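Nallden Fluren 308 Corrugated Counter Tray

Product code: FLU-308
Category: Shelf and counter packaging / Open-top trays and boxes
Supplied: flat, in bundles of 5
Minimum order: 1 bundle

Overview

The Fluren 308 is an open-top corrugated box for holding small wrapped goods at a till, on a canteen counter or in a stockroom. It is cut from single-wall brown board and folds up without tape or staples. The four top flaps may be left standing, folded outwards or torn off along the crease. The box is 308 mm long, 200 mm wide and 123 mm high when made up with the flaps down.

The 308 replaces the Ruddock tray, which had the same footprint but a glued base. Shelf strips and dividers made for the Ruddock fit the Fluren 308 without trimming. Lids made for the Ruddock do not fit.

Specification

Length (inside): 308 mm
Width (inside): 200 mm
Height (inside, flaps down): 123 mm
Board: single-wall corrugated, brown both faces
Flute direction: vertical in all four walls
Base: crash-lock, unglued
Print: none as standard; one colour to order
Top: four flaps, creased
Maximum load: 5 kg, evenly spread
Recycling: with household or trade cardboard

Making up

Open the blank so that it stands square. Push the two long base panels inwards, then the two short ones, until the tabs click under each other. Press down on the middle of the base with a flat hand. If the base springs back, one of the tabs is on the wrong side; open it and start again from the long panels.

Do not make up boxes that have been stored in an unheated building in December or January until they have stood indoors overnight. Cold, damp board cracks along the crease and the base tabs lose their grip.

Filling

The load limit applies to the base and assumes that the box is resting on a flat surface. It should not be carried by the flaps. For mixed goods, place heavier packets at the bottom and spread them to the corners. Bottles and jars should not be stored in the 308 without the divider set, as the walls are not rated for side load.

The inner face is uncoated. It is suitable for wrapped food only. Loose bakery goods, cut fruit and anything greasy need a liner (see Boncombe greaseproof liner, below) or a different box.

Wear and replacement

Top edges are the first part to fail. Hands going in and out of the box lift the outer paper from the flute, and the flaps then tear at the corners. This does not affect the load limit, which depends on the base and the lower half of the walls. Replace the box when a base tab has come free, when a wall has a full-height crease, or when the board feels soft at the bottom corners. Boxes on public counters normally look shabby well before any of these occur, and many buyers change them for that reason alone.

Accessories

FLU-308-D Divider set, makes six cells
FLU-308-S Shelf strip, self-adhesive, for price tickets
BON-200 Boncombe greaseproof liner, 200 mm wide, on a roll
FLU-308-L Lid, drop-on, full depth

Ordering and delivery

Orders placed before 2 pm leave the Nallden warehouse the same working day. Bundles are strapped, not wrapped, and should be kept off concrete floors. Printed boxes take longer and need artwork approved in writing. Unused flat bundles can be returned within the month of purchase if the strap has not been cut.

Questions on printed orders go to Rajeshwari Mudaliar at the Nallden trade desk.

In use
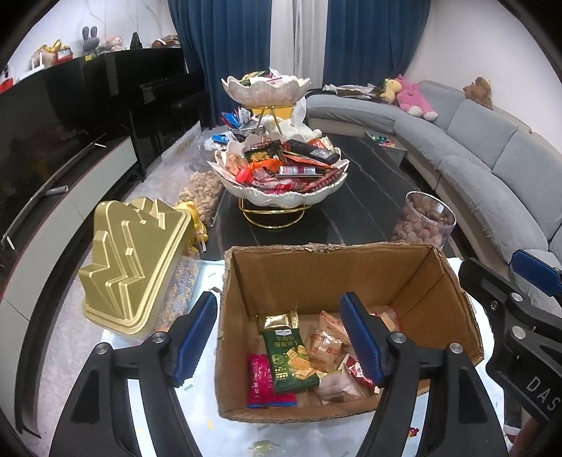

Tomos Ifans: We had the Ruddock before this and I was doubtful about a base with no glue in it. It has held so far with cereal bars and crisps. My complaint is with the flaps. The crease on the short sides is too shallow, so if you tear them off you get a ragged edge unless you run a knife along it first. Could the short sides be perforated?

Reply from Nallden: Perforated flaps are available to order on the 308 with the same lead time as printed boxes. On standard stock, fold the flap fully back and forward twice before tearing, working from the corner inwards. The crease depth is the same on all four sides, but the short sides cross the flute differently and do not tear as cleanly.

Related products

Fluren 200 Square Tray
Fluren 308 Deep
Ruddock divider packs (remaining stock)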